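Malham gets its kitchen back (nearly)

7 Jul 2021

I've been grumbling about the Malham hall kitchen for so long that I hardly know what to do with myself now, but the news is good! The parish has finally signed off the refit, and the old cooker is going at last – the one with a single working ring and a door you had to hold shut with your knee.

The job has gone to Rostberg, who did the library floor a while back. Shigeru Nakajima, who runs the Thursday-club lunches (still called that, whatever day they land on), tells me he cooked for 70 on that ring in January and would rather not do it again. I was there, and the soup was lovely, if a bit late.

The plans give us longer worktops and a proper sink, and I'm told there will be somewhere sensible to keep the kitchen roll, which used to live on top of the boiler.

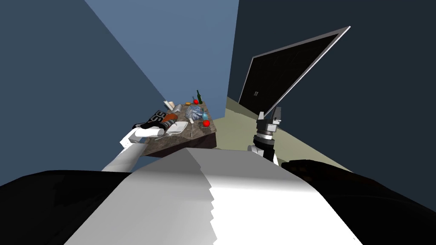 What happens next

The kitchen shuts for two weeks while the fitting is done, but the main hall stays open for bookings. Tino café has kindly offered to do teas in the meantime. We've got £761 in the pot for new pans and crockery, and I'd love to see that go up – pop anything you can spare in the tin by the front door.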